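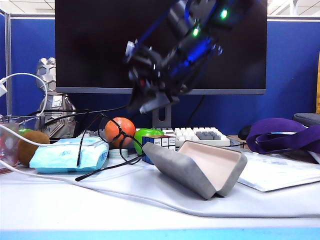
The Sosis desk case is a hinged hard case for one pair of everyday glasses. It has a gray shell with rounded corners and a pale, soft lining in both halves. It is meant to stay on the desk, and the lid props open so the case can sit in front of the keyboard all day. On a desk like this one, where black-framed glasses have ended up on a packet of tissues next to the fruit, it gives them a set place to go.

Order code: Sosis 135
Color: gray
Lining: pale, not removable
Pack size: single, or box of 48
Cleaning cloth: not included

Who can order

Any employee who wears glasses for screen work can order one case per year. You do not need a prescription or a note from the eye clinic. If you keep one pair at Sitbridge and another at home, order the single and ask Renata Urbańczyk to add a second to your line. Team leads setting up a whole row of desks should order the box.

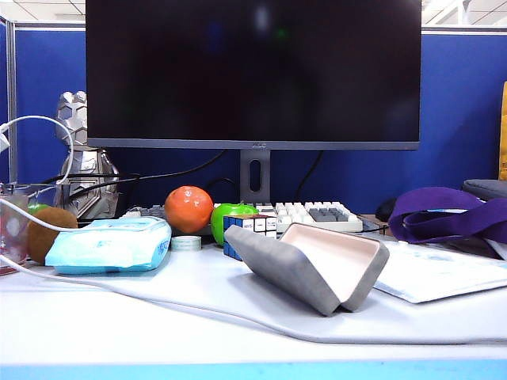 Orders placed before noon go out with the next internal mail run. Cases are left at the desk number on the order, so please check that your number is current. People who moved in September are still getting parcels at their old desks.

Size and fit

The case takes most full-rim and half-rim frames. Wraparound safety glasses do not fit and should be kept in the Ulano pouch, which is listed separately. Large frames go in best with the arms folded flat and the lenses facing up. If the lid does not close without pressing, the frame is too big for this case. Send it back and we will swap it for the Yau wide model.

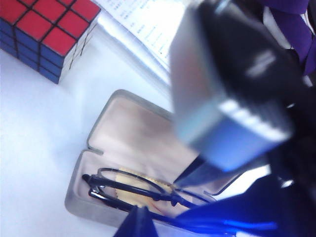 Sosis desk case, open, with thin black-framed glasses in the lower tray.

Care

Wipe the shell with a damp cloth. For the lining, use a dry soft brush or a strip of tape to lift dust and hair. Do not put the case in the dishwasher. The lining is glued in and comes away in hot water – we have had several returned like that.

Wet wipes are fine on the outside of the case. Check the pack before using them on lenses. Many household wipes leave a film, and some can harm coated lenses. Lens cloths are stocked under order code 47.
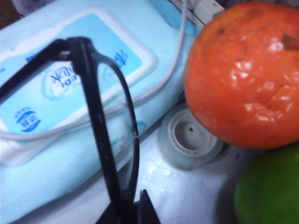 Workplace Supplies, Sitbridge Office

Returns are accepted on unused cases in the original sleeve. A case with a loose hinge or a lid that will not stay open can be exchanged at any time, used or not. Bring it to the supplies counter or send it by internal mail marked for Godfrey Rotich. For orders of more than 100, contact Yulan Fu first, as we do not keep that many on the shelf.

Page updated May 13, 2025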